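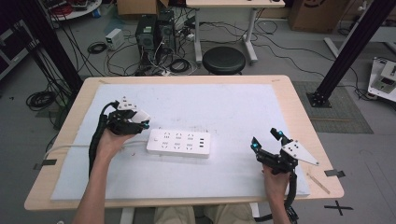 *A power strip with six outlets and three USB ports.*

Have you ever wondered what is going on behind the little slots in your wall? Most of us plug in a lamp or a tablet and never think about it again, but there is a very long trip behind that click, and I'd love to take you along for it (bring a snack if you like, it's a bit of a walk!).

## Where the trip begins

Let's pretend you live in the town of Catberg, which gets its electricity from the Dunleavy dam, up in the hills. Behind the dam is a great big lake. The water rushes down a pipe as wide as a bus and pushes against the blades of a wheel called a **turbine**. The turbine spins a machine called a **generator**, and inside the generator there are magnets and an awful lot of copper wire. When magnets and wire move past each other, tiny bits of the metal called **electrons** get a push. That push is what sends electricity on its way.

Other towns do it differently. Some use wind to turn the wheel, some burn gas to make steam, and some skip the wheel altogether and use solar panels.

## Along the wires

From Dunleavy, the electricity travels along thick cables held up by tall steel towers. It gets a very strong push for this part, because a strong push wastes less energy on a long journey. We measure the push in **volts**. It's far too strong for your toaster, though, so near the edge of town it passes through a **transformer**, a device that brings the volts down. Then there's usually another transformer close to your street, maybe on a pole or in a green metal box.

## Going around in a loop

Electricity needs a complete path, out and back again, and we call that path a **circuit**. Flick off a switch and you open a gap in the path, so everything stops. Flick it on and the gap closes. It's a bit like a toy train track with one piece you can lift out!

How fast something uses energy is measured in **watts**. A small LED bulb might use 9 watts, while a kettle can easily use more than 1,000. If too much is running on one circuit, a safety switch called a **breaker** shuts it off before the wires get too hot.

## Staying safe

- Never poke anything into an outlet except a plug.
- Hold the plug, and leave the cord alone, when you pull it out.
- Keep drinks and wet hands well away.
- If a cord looks cracked or frayed, tell a grown-up.

## Something to try

On Sunday, walk through your home with a pencil and paper and write down everything that's plugged in. My niece found 30 things at her place, and she forgot the doorbell!

*Written by Verna Tran*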